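Small Fridge, Small Plates: the Plendell snack corner

Welcome back to the gallery! If you're new, Plendell is our shared work room over the bike shop, and the snack corner is the best thing in it. I've been meaning to give the compact fridge a page of its own ever since we got it, and on 17th July I finally sat down and started one. The old kitchen page had 2326 visits last year, nearly all of them for the crumb cake recipe, so I know there are people out there who care about snacks as much as I do.

A few lines about the setup before you scroll. The fridge has a black outside and a white inside, with one wire shelf, and it sits low enough that you lean over it to get anything in. We put everything on little plates first. I love this. A slice of cake on its own white plate looks like somebody is expecting you, even if it's just the end piece and you're the one who cut it.

The plates go out wherever there's a flat spot, and in our room that usually means a chair seat. The desks are full of paper, the windowsill slopes, and the seat of a black office chair turns out a very decent serving tray as long as you don't bump it.

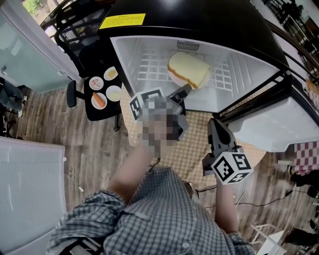
Cake goes in first, always. It's the one that suffers most from sitting out, and it takes up the most room, so once it has its place on the shelf you can see what's left to play with. Small things can wait their turn. I used to do it the other way around, and I'd end up holding the cake in midair while I shuffled four saucers with my elbow.

Wire shelves get a bad rap, by the way. Yes, a short glass will tip if you set it down carelessly, and yes, crumbs fall straight through. But plates sit fine on them, the cold air moves, and you can lift the whole shelf out and wash it in the sink. Ours gets a bath every other Friday with dish soap and a bit of baking soda, and it comes up beautifully.

The mat is another favorite of mine. Beige, woven, with a little square pattern — it's easy on the feet and hides a surprising amount of powdered sugar. Shake it out the back door and you're done! The Mathur building across the yard has the same sort of floor as we do, warm brown wood-look planks, and they swear by a mat too.

What I like best in a fridge this size is that nothing gets lost. No jars from last November hiding in a back corner. You open the door and there's your cake, bright yellow on a white plate, and the whole shelf around it to fill however you like. The molded rows inside the door have those rounded egg shapes, tier after tier of them, and I find them very cheerful even with nothing in them. I keep meaning to do a full egg day.
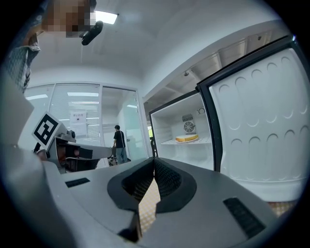
Flitik left a comment on the old page saying sponge dries out terribly if it goes in uncovered, and that an upside-down bowl over the plate keeps it soft until the next afternoon. A second plate works too, Flitik added, if the slice is low enough, but never foil, because it sticks to the top and takes the golden part with it.

I've tried the bowl since then and I'm a convert. Ours is a plain cereal bowl and it clears a normal slice nicely. For anything tall I still go with a cake tin lid.

Next up on the gallery: the Drostuvent picnic, as soon as I've sorted the pictures. There are 281 of them and most are of potato salad. If you have a small fridge at work and a way of arranging it that makes you happy, leave a note under this page — I read every one, and I'd especially love ideas for the space below the shelf.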